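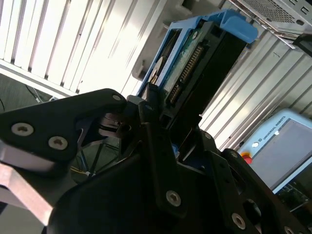 What happens to the drives from a closed server room? Hellwood takes them out in their carriers, checks each one and sorts it for reuse or recycling.

2023-02-02
By Kekeli Quaye

Hellwood will open a drive sorting service at its Brukia site in April. The site will handle 2000 drives a month and has two benches. Customers get a written list of serial numbers within 60 days.
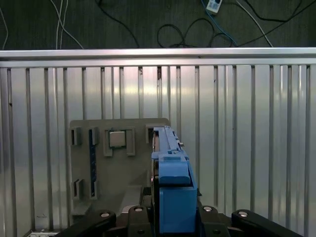
Company News / Facilities

Fixture boards for the benches come from Sumik. Opoku will handle pickup and delivery. Bookings open in April through the Hellwood sales office.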